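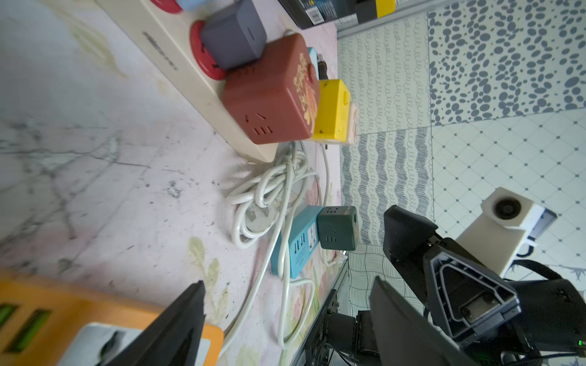
작업대 위의 멀티탭과 큐브 소켓들, 아직 정리 전

보낸 사람: Adoración Rivas
받는 사람: 살림정리 메일링 리스트
제목: Re: 집에 굴러다니는 멀티탭이랑 어댑터, 다들 어떻게 하세요?

안녕하세요, 여러분. 아도라시온입니다. 답장이 많이 늦었지요. 6월 들어 집안일이 한꺼번에 몰려서 메일함을 제대로 열어 보지도 못했는데, 누리아 님 글을 읽고 어찌나 반갑던지 저녁 설거지도 미뤄 두고 이렇게 앉았습니다.

Nuria Herrero 님이 쓰셨습니다:
> 이사 온 뒤로 멀티탭과 어댑터가 상자마다 하나씩 나옵니다.
> 어디에 쓰던 건지도 모르겠고, 버리자니 아깝고, 서랍에 넣으면
> 선이 서로 엉켜서 꺼낼 때마다 한숨이 나와요. 종류별로 모으는 게
> 나을까요, 쓰는 방별로 모으는 게 나을까요? 그리고 긴 선은
> 대체 어떻게 감아 두시는지요?

저도 똑같은 고민을 하다가 결국 전부 꺼내서 한 상에 늘어놓아 보았어요. 사진이 그 상입니다. 서랍에 있을 때는 다 비슷비슷한 잡동사니 같더니, 펼쳐 놓으니 색깔이 참 곱더라고요. 크림빛 긴 멀티탭에 빨간 소켓이며 노란 어댑터를 꽂아 두니 무슨 장난감 기차 같기도 하고요. 저는 특히 벽돌색 바탕에 금빛 꽃무늬가 들어간 큐브 소켓을 좋아합니다. 이런 물건에 꽃무늬라니, 괜히 기분이 좋잖아요!

누리아 님 질문에 답을 드리자면, 저는 방별로 모으는 쪽입니다. 처음에는 종류별로 나누어 보았는데, 막상 부엌에서 하나가 필요할 때 멀티탭 상자, 어댑터 상자, 충전기 상자를 차례로 열게 되어서 영 번거로웠어요. 지금은 방마다 납작한 상자를 하나씩 두고, 그 방에서 쓰는 것만 넣습니다. 상자는 모두 다섯 개이고, 뚜껑에 종이테이프를 붙여 방 이름을 적었습니다. USB 단자가 있는 청록색 멀티탭은 침실 상자로 보내기로 했어요. 밤에 전화기 충전할 일이 제일 많은 곳이니까요.

긴 선은 저도 여전히 숙제입니다. 사진에 엉켜 있는 하얀 선 보이시지요? 예전에 파트리시오 님이 팔꿈치에 걸어 감지 말고 바닥에 놓고 크게 둥글리라고 알려 주셨는데, 저는 자꾸 급한 마음에 손에 둘둘 말아 버려요. 그래도 크게 둥글려서 헝겊 끈으로 두 군데 묶어 둔 것은 몇 달이 지나도 멀쩡했으니, 그 방법을 권해 드립니다. 빵 봉지 철사 끈은 쓰지 마세요. 피복에 자국이 남습니다.

참, 정리하실 때 꼭 하나씩 살펴보시면 좋겠어요. 플러그 쪽이 헐겁거나 누렇게 변한 것, 선이 꺾인 자리가 갈라진 것은 아까워도 보내 주셔야 합니다. 멀티탭에 멀티탭을 잇는 것도 하지 마시고요. 저도 예전에 그렇게 쓰다가 Jannik Sperling 님께 아주 호되게 한 소리 들었답니다. 그리고 제품 상자는 보증 기간이 남은 것만 두고, 나머지는 접어서 재활용에 내놓으시면 자리가 제법 생겨요.

혹시 쓰지 않는 플러그 변환 어댑터가 필요하신 분 계시면 답장 주세요. 막시밀리아노 님이 지난번에 여행용을 찾으셨던 것 같은데, 아직 못 구하셨으면 제가 챙겨 두겠습니다. 그리고 누리아 님, 상자 다 여시고 나면 꼭 소식 전해 주세요. 새집 부엌 이야기도 궁금합니다.

그럼 다들 더위 조심하시고요.

아도라시온 드림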